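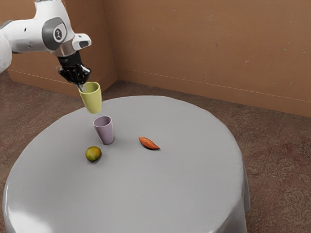
Grundlagen der Farbenlehre, Teil 3: Farbwahrnehmung an Gebrauchsgefäßen

Kurs Produktgestaltung, Hochschulstandort Prestudmont
Skript: Vilja Sjöberg
Stand: Dienstag, 4. Mai 2021

3.1 Gegenstand und Abgrenzung

Teil 2 behandelte die additive und die subtraktive Mischung an ebenen Farbmustern. Im Folgenden geht es um gekrümmte Körper, vorwiegend um offene Hohlgefäße. Pigmentchemie und Beschichtungsverfahren werden vorausgesetzt, soweit sie im Einführungskurs behandelt wurden. Glanzmessung ist Gegenstand von Teil 4.

Als Farbe wird hier stets die gesehene Farbe bezeichnet, sofern nicht ausdrücklich von Farbmittel, Farbvalenz oder Spektrum die Rede ist. Diese Unterscheidung ist in der Prüfung einzuhalten. Formulierungen wie „die Farbe reflektiert“ werden als Fehler gewertet.

3.2 Farbreiz und Körperfarbe

Der Farbreiz, der von einem nicht selbstleuchtenden Körper ausgeht, ergibt sich aus der spektralen Strahlungsverteilung der Lichtquelle, multipliziert mit dem spektralen Reflexionsgrad der Oberfläche. Für Gestaltungszwecke genügt der Bereich von 400 bis 700 nm. Strahlung außerhalb dieses Bereichs trägt zum Farbeindruck kaum bei, kann aber bei fluoreszierenden Aufhellern wirksam werden, wenn das Licht ultraviolette Anteile enthält.

Zwei Körper mit unterschiedlichem Reflexionsspektrum können unter einer Lichtart gleich und unter einer anderen verschieden aussehen (Metamerie). Betroffen sind besonders Serien, deren Teile aus verschiedenen Grundstoffen bestehen, etwa ein Gefäß und sein Deckel. Die Abmusterung erfolgt deshalb unter mindestens zwei Lichtarten, im Kurs unter D65 und A.

3.3 Abschattung in Hohlkörpern

Auf einer ebenen, matten Fläche ist die Beleuchtungsstärke bei weit entfernter Lichtquelle nahezu konstant. An einer Gefäßwand ändert sich der Einfallswinkel des Lichts fortlaufend. Nach dem Lambertschen Kosinusgesetz ist die Beleuchtungsstärke dem Kosinus des Einfallswinkels proportional. Zusätzlich verdeckt der Rand einen Teil der Umgebung, sodass die diffuse Komponente zum Boden hin abnimmt. Dem wirkt die Mehrfachreflexion im Inneren entgegen.

Bei farbigen Innenwänden verändert die Mehrfachreflexion auch die Buntheit. Jede Reflexion filtert das Licht erneut mit dem Reflexionsspektrum der Wand. Ein schwach buntes Farbmittel erscheint im Gefäßinneren daher in der Regel gesättigter als auf dem ebenen Farbmuster. Helle Böden nehmen Streulicht der Wand auf und können deren Buntton annehmen.

Für die Beurteilung werden drei Zonen unterschieden:
Zone R: Rand und Lippe
Zone W: Innenwand
Zone B: Bodenfläche

Die Außenwand wird getrennt erfasst und mit dem Kürzel A bezeichnet. 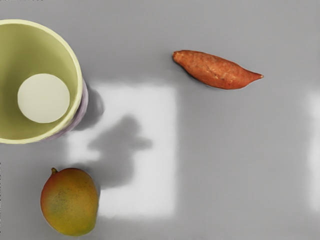 Abb. 3.1: Gefäß in Aufsicht. Innenwand blass olivgrün, Rand hell cremegelb, Außenwand helles Lavendel mit schwach gesprenkelter Struktur.

3.4 Kontrastwirkungen zwischen den Zonen

Simultankontrast: Eine Farbe verschiebt sich im Eindruck in Richtung der Gegenfarbe ihres Umfelds. Ein neutrales Grau wirkt neben Grün leicht rötlich, neben Violett leicht gelbgrün. Die Wirkung ist bei geringen Helligkeitsunterschieden deutlicher als bei großen. Trennende Konturen schwächen sie ab. Ein heller Rand zwischen Innen- und Außenwand hat demnach auch eine wahrnehmungspsychologische Funktion, selbst wenn er nur fertigungsbedingt vorgesehen wurde.

Helligkeitskontrast: Bei Pastelltönen sind die Bunttonunterschiede gering gesättigt, die Zonentrennung erfolgt überwiegend über die Helligkeit. Entwürfe sind daher zusätzlich als Graustufenausdruck vorzulegen. Fallen zwei benachbarte Zonen im Ausdruck zusammen, ist die Trennung für Personen mit eingeschränktem Farbsehen möglicherweise nicht gegeben.

Sukzessivkontrast: Nach längerer Betrachtung einer Farbe bleibt ein Nachbild in der Gegenfarbe. Bei Reihenabmusterungen ist zwischen zwei Proben der Blick auf eine neutralgraue Fläche zu richten. Nach dem Wechsel aus einem hellen Raum in die abgedunkelte Kabine sind 20 Minuten Adaptation einzuhalten.

3.5 Farbkonstanz und Umfeld

Das visuelle System gleicht Änderungen der Beleuchtung teilweise aus. Ein weißes Blatt wird unter Glühlampenlicht weiterhin als weiß bezeichnet, obwohl der Farbreiz deutlich zum Gelben verschoben ist. Der Ausgleich stützt sich auf das gesamte Gesichtsfeld. Isoliert man eine Probe durch eine Lochmaske, geht er weitgehend verloren. Lochmasken werden im Kurs nur zur Demonstration verwendet.

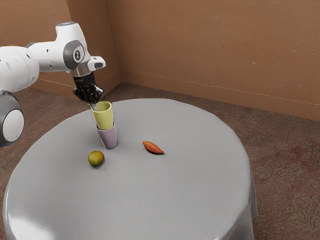
Für die Wahl der Unterlage folgt daraus, dass große, gesättigte Flächen im Umfeld der Probe zu vermeiden sind. Geeignet ist ein mattes, mittleres bis helles Grau ohne erkennbaren Farbstich. Textile Unterlagen sind zulässig, sofern sie keine optischen Aufheller enthalten. Farbige Kleidung im Nahbereich der Probe kann den Reiz durch Streulicht verfälschen. Arbeitskittel liegen in Raum 200 aus.

Die Betrachtungsrichtung ist mit anzugeben. Bei Hohlkörpern werden zwei Standardrichtungen verwendet: Aufsicht, senkrecht zur Randebene, und Schrägsicht unter 45 Grad. In der Aufsicht dominieren die Zonen R und B, in der Schrägsicht W und A.

3.6 Protokollierung

Einzutragen sind Probenkennung, Lichtart, Unterlage, Betrachtungsrichtung und je Zone Buntton, Helligkeit und Buntheit nach Farbatlas. Verwendet wird der Atlas Drolska in der gebundenen Ausgabe. Die Fächerausgabe ist für Zone W zu grob gestuft. Zwischenwerte dürfen auf halbe Stufen geschätzt werden und sind einzuklammern.

Weichen zwei Beobachter in einer Zone um mehr als eine Stufe ab, wird die Abmusterung nach einer Pause wiederholt. Bleibt die Abweichung bestehen, werden beide Werte eingetragen. Eine Mittelung ist nicht zulässig.

3.7 Aufgaben zur Übung

1. Skizzieren Sie den Verlauf der Beleuchtungsstärke entlang der Innenwand eines zylindrischen Gefäßes bei senkrecht einfallendem, gerichtetem Licht. Vernachlässigen Sie zunächst die Mehrfachreflexion.
2. Wiederholen Sie die Skizze für ein konisches Gefäß mit Öffnung nach oben. Begründen Sie den Unterschied.
3. Mustern Sie ein Gefäß der Serie Zendberg unter D65 und A ab und protokollieren Sie alle Zonen nach 3.6.

Abgabe der Protokolle im Sekretariat. Die Nachprüfung zu Teil 3 und 4 findet im November statt.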